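Home | Stories | Sleep & Rest | Subscribe

Luzius Lehner ran the night desk at the Lynch, a hotel in Dilside with 85 rooms, and for years he slept while the rest of us were having lunch. "You can get used to it," he told me over a second pot of tea, "but your mother will still call at noon."

He quit in January, and he's still learning to go to bed in the dark, poor man.
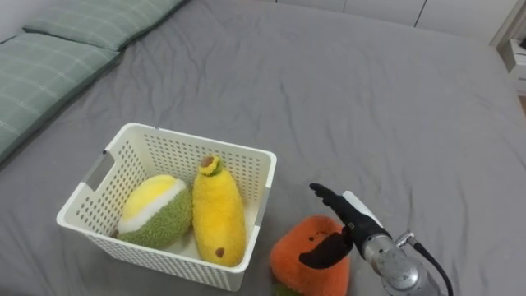 Gray sheet, green plaid pillows.

"The first week I lay there till 2, listening to the pipes," he said, laughing. A cup of warm milk helped a little, and so did a very dull history of canals (400 pages, and he's in no hurry to finish it!). He misses the quiet lobby and the bread truck coming by before sunrise. "Mornings are so loud," he said, and poured me some more.

2 comments | Share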